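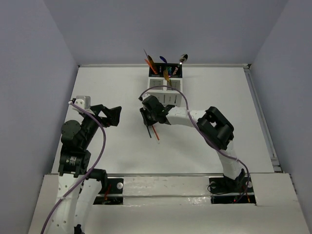 How much slack should you leave in a cable that runs along a moving arm? Enough to reach the far end of every joint's travel with a relaxed curve still in it, and no more than that.

Move the arm by hand with the power off, one joint at a time, and find the pose that pulls the cable tightest. Add roughly 9 cm to that length. Then fold the arm right up and see where the spare goes. If it droops onto the bench, shorten it or shift a tie.

A few things from our own build in the shared workshop at Birkeck:

Fix the cable to the links, never across a joint. Snug the tie by hand — a crushed jacket will fail sooner or later.

Put 2 ties near any plug so the connector doesn't take the strain.

Pick a colour for data leads and stick with it. Amr Lahlou labels both ends as well, and it has saved us some grief.

Clamp the base to the bench before tuning anything. Check the knobs again after the first hour of running.

Practise with light cutlery and a caddy before you try anything breakable. Plastic spoons are fine.

Ningsih Mangundap has the spare ties in the grey drawer.

111 shares
9 comments

© Birkeck Workshop Notes | Contact | Back to top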